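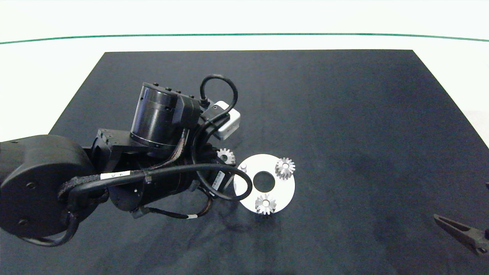
The gearbox cell at Varkcombe records one thing: a pair of robot arms, steered by a person, putting bevel gears on a plate. Each recording is called an episode. It begins with the arms parked and ends when the operator presses a foot switch, and everything between goes onto disk, the joint angles and the pictures together. The plate is white, flat and round, with a hole through the middle and a small peg standing near its rim. Three steel-coloured gears go with it. At the moment shown, two of them are on the plate and the third is lying on the dark mat, partly under the wrist of the left arm, a position the operators dislike and the software people are glad to have.

Sabine Buschmann runs the recording side. Her employer, Vikus, makes small drives for conveyor gates, and the plate is a simplified stand-in for one of its housings. The real part is heavier and has a lip that catches. She took the lip off for the first round of recording so that the learning system would meet one difficulty at a time. The lip comes back in the second round, which is planned for June.

The target for the first round is 4000 episodes. Of these, a share is held back and never shown to the system during training. It is used afterwards to check whether the predicted movements resemble what a person did from the same starting point. The remainder is fed in as it stands, with no hand editing beyond the removal of dead time at the start and finish.

An operator sits at a bench out of reach of the arms and holds a pair of lighter arms of the same proportions. Moving these moves the working pair. There is no force feedback. The operator judges contact by eye, from the way a gear stops turning or shifts against its neighbour, and this governs the pace of the whole exercise. A new operator takes several sessions to stop pushing. Pushed gears skate, and a skating gear on a smooth plate usually leaves it.

Bevel gears were chosen over flat ones after a short trial. A flat gear presents the same outline however it lies. A bevel gear does not: one face is wide, the other narrow, and the teeth slope between them. The fingers must close on the hub or across the wide face, and a grip on the sloping teeth tends to climb. Buschmann's view is that a system which can learn this grip will find the flat gear easy, and that the reverse would not hold. The flat gears are in a drawer.

Polished teeth also trouble the cameras. Under the lamps they throw back small, very bright points that move as the gear moves, and an early version of the vision model took these for separate objects. The first remedy was a dulling spray, which worked and was rejected, as the production gears will not be sprayed. The second was to leave the gears alone and vary the lamps from one batch to the next. This is the present method. The batch record lists lamp height, lamp angle and the state of the window blind.

The mat is dark for a similar reason. Dustard, the supplier of the camera mounts, had recommended pale grey. On pale grey the plate's edge was lost whenever the exposure drifted upwards. The dark fabric gives a clean edge at every exposure tried so far, and it has enough nap to stop a dropped gear from rolling. It collects lint. The operators go over it with a roller at the start of each batch, and missed lint is left in the recordings.

Starting positions are drawn by a program and printed on a sheet. The sheet gives each gear a place and a facing, and the plate a place and a rotation. The operator sets them out by hand and is permitted to be a little wrong. In the first weeks the layouts were set with a template, to a fine tolerance, and the resulting model performed well on the template's layouts and poorly on everything else. A batch is now 80 layouts, drawn fresh each time and never reused.

Failed attempts are kept. This was disputed. Dreßler, the firm contracted to do the training runs, asked at first for clean episodes only, on the grounds that a system shown mistakes will make them. Buschmann argued for keeping any episode in which the operator recovered: a gear dropped and fetched back, a grip released and taken again from another side. The two parties agreed to train one model each way from the same period of recording. On the test layouts, the model that had seen recoveries completed 79 placements and the other completed 23. The disagreement ended there, though Dreßler still asks for the drop itself to be marked, so that it can be given less weight than the fetching back.

Marking is done afterwards by a second person, who did not steer. The marks are few: first contact, grip, lift, release, drop. Two people marking the same episode will usually agree on the lift and differ on first contact, at times by a good part of a second. The written rule now says that first contact is the earliest instant at which the gear is seen to move. The operators consider this late. It has the merit that both markers can apply it.

Cables account for most lost time. They run along the outside of the arms and hang in loops near the wrist, where there must be enough slack for a full turn. Too much slack, and a loop drops into the view of the overhead camera or brushes a gear. Too little, and the plug works out of its socket. Tied slack is checked between batches with the wrist turned to both ends of its travel. An episode in which a cable touches a gear is discarded, one of the few grounds on which a whole episode is thrown away. The others are a missed camera signal and a person's hand entering the work area before the foot switch has been pressed.

The trained model has been run on the arms only at reduced speed. It places the first gear reliably, the second less so, and is weakest at the third, where the space left on the plate is small and the fingers must come in close to gears already set down. Buschmann has changed the layout program in response, and more of the printed sheets now begin with gears already on the plate. The recordings made from those sheets are shorter, and an operator gets through a batch before lunch.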